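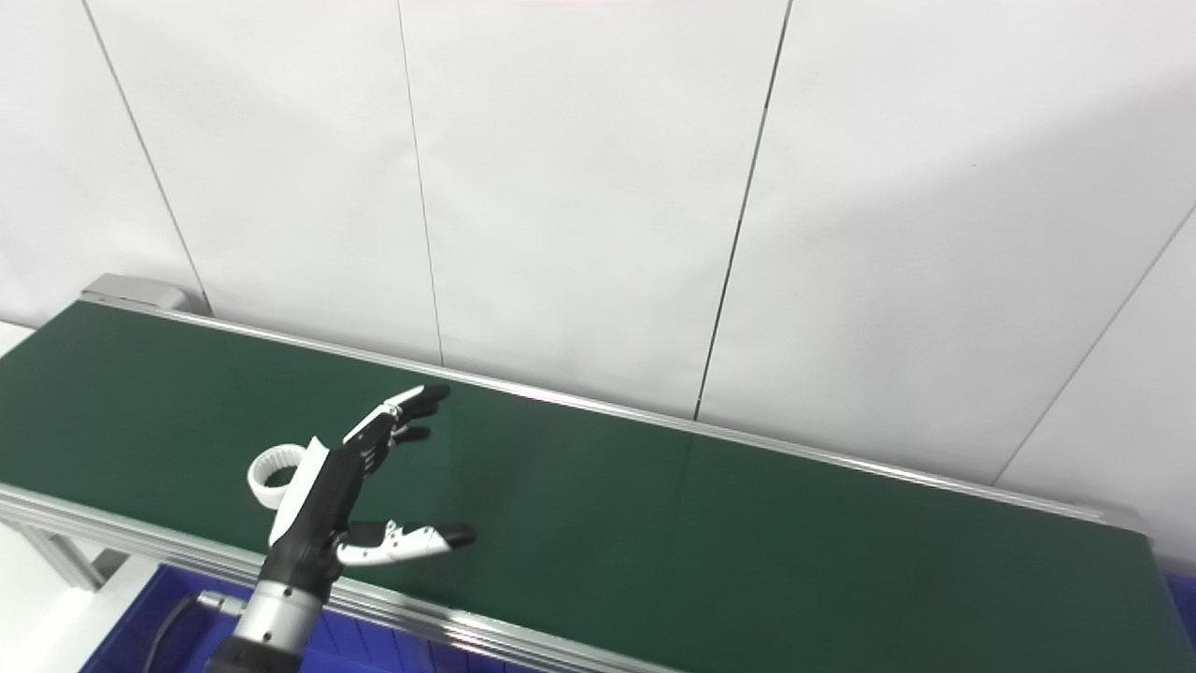 Zodum Has a Practice Day

The club named the hand Zodum, after losing a vote to the people who wanted Mercado. By the second hour it had been called other things.

The job was to pick a sponge off the green belt. The rules for the Clisturum Cup ran to 8 pages and used the word "simply" on most of them.

"Is it thinking?" asked the freshman.

"It's waiting," said the captain, who had written the code and was also waiting.

Somebody put down a sponge. The fingers closed -- slowly, with great dignity -- on the air behind it. The sponge rode on and dropped into a blue crate.

"Technically it's in the crate," said the freshman.

The captain opened the rules to page two and began to read them again, with interest.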